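Household Automation Board > General > Are arms ready for kitchen duty?

brasosholm_ops
Our facility at Brasosholm is reviewing whether table clearing may be assigned to a machine. Members with direct experience are invited to comment.

Tistetti
In my assessment, yes, within limits. A single cup in a known position is a reasonable task at present. Mixed dishes are a separate matter.
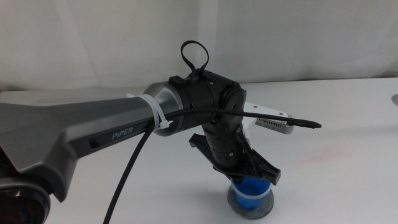 PIPER arm with two-fingered gripper, positioned over a blue cup.

gika_bench
I must disagree. One cup on a clear stretch of white table does not represent a kitchen. Our staff clear up to 11 place settings per sitting - stacked, with cutlery.

Tistetti
The objection is noted. I proposed a limited duty, and I stand by that.

Soliman
Two points for the original poster. Cable routing should be inspected before each shift, and any trial should include cups that are partly full.

gika_bench
Agreed on the second point. I would still retain two attendants.

brasosholm_ops
Thank you. The review will resume in September.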